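Preparing artwork for a folded leaflet

Last revised Mon 21 June

This guide covers the set-up of a six-page A4 leaflet folded to DL, supplied to Benditz as a print-ready PDF. The same method applies to other roll-folded work, but the panel widths will differ.

Before you start

You will need a page layout program that can export PDF with bleed, the final text, and all pictures at full size. Word processor files can be accepted but are charged for conversion.

1. Set the page size

Create a document of two pages, each 297 mm wide and 210 mm high. Add 3 mm of bleed on all four sides. Do not build the leaflet as six separate pages.

2. Mark the folds

On a roll fold, the panel that tucks inside must be narrower than the other two. Use these widths, reading from left to right:

Outside: 97 mm (tuck-in panel), 100 mm (back cover), 100 mm (front cover)
Inside: 100 mm, 100 mm, 97 mm

Place guides at these positions. Do not draw fold lines on the printed layer. If you want them shown on the proof, put them on a separate layer named Folds and switch it off before export.

3. Place text and pictures

Keep text at least 5 mm from every trimmed edge and every fold. Backgrounds which run to the edge must fill the bleed.

Pictures should be 300 dpi at the size they will be printed. Enlarging a picture in the layout lowers its resolution, so check the effective figure and not the one stored in the file.

4. Convert the colours

Convert everything to CMYK. Spot colours left in the file will be output as extra plates and the job will stop at preflight. Small black text should be 100% K only. For large areas of solid black, use 40% C and 100% K.

5. Export the PDF

Choose PDF/X-1a. Turn on crop marks, offset them by 3 mm, and select the document's own bleed settings. Name the file with the job number followed by the product, for example 687_leaflet.pdf. 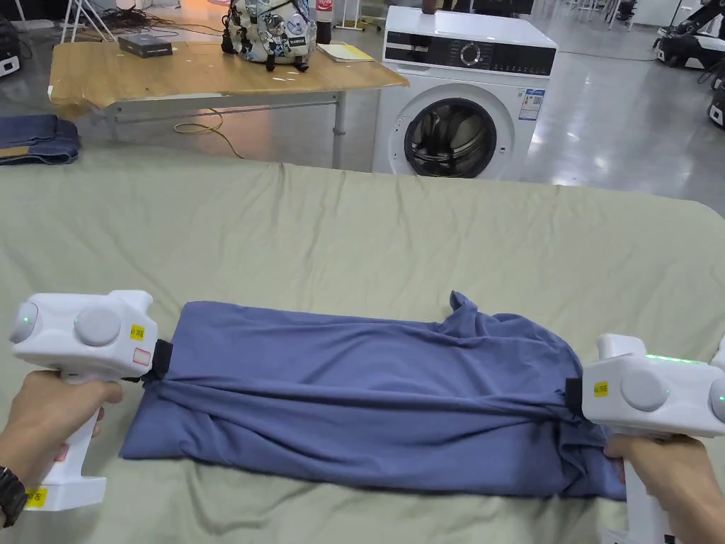

6. Upload and check the proof

Send the file through the Liltico upload page. A proof is returned by email. Check the panel order by printing both sides at full size, sticking them back to back and folding the result by hand.

Corrections made after approval need a new file and a new proof. The job number stays the same. Add v2 to the end of the file name.

7. Confirm quantity and delivery

The minimum run is 1,000 copies. Stock is 150 gsm silk unless the order states otherwise. Leaflets are packed in boxes and sent from the Hullham depot. Orders for December delivery must be approved by the 17th of the month before.

Common preflight errors

Error 17: bleed missing on one or more sides. Return to step 1.
Error 61: RGB picture found. Return to step 4.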